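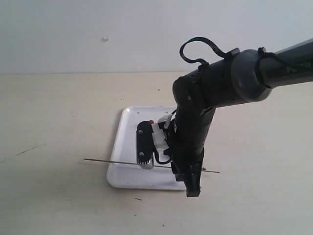 Dindidstead workshop puts its arm maintenance routine online

August 2025

I'm Nermina Pavlović, and I look after the tabletop arm at the Jiller workshop in Dindidstead. Today we're releasing our whole setup and upkeep routine for it, free for anyone who wants a copy. We call it the Won Notes (Won is what we named the arm, and yes, the name stuck before anyone could argue!).

The notes run to 46 pages and cover one bench with one arm on it. I wrote them over 2,381 logged hours of running, mostly with a screwdriver in my other hand, so expect short sentences and the odd grumble about cable ties.

Cables get the longest chapter. Our main one goes up over the elbow in a loop and is strapped back on the upper link. Leave that loop too tight and it tugs every time the elbow bends — leave it too long and it finds something to snag on. I move the arm through its full reach by hand, power off, before I close the strap for good.

Next comes the camera on the wrist. It sits on the side, right above the gripper, with its own thin cable looping down. I check the two front screws, look over the white wrap where the module meets the wrist, and redo the camera calibration any time either one has been touched. Even a tiny shift up there turns into a miss down at the tray.

Then there's the gripper height check, done over a plain white tray with a thin metal rod laid across it. Bring the fingers down slowly, stop, look from the side, write down the number. I repeat the whole check every 1,000 hours and after any bump, however small it felt at the time.

"I used to keep all this in my head and on the backs of envelopes," says Heino Rimkutė, who set up the bench before me. "Nermina's version has page numbers."

You can pick up a printed copy at the Jiller front desk or ask us to send the file. A second part, on replacing a worn wrist joint, comes out in September with help from our friends at Nikcombe. If you spot a mistake before then, please write to me — I'd love to fix it in time!

Press contact: Nermina Pavlović, Jiller, Dindidstead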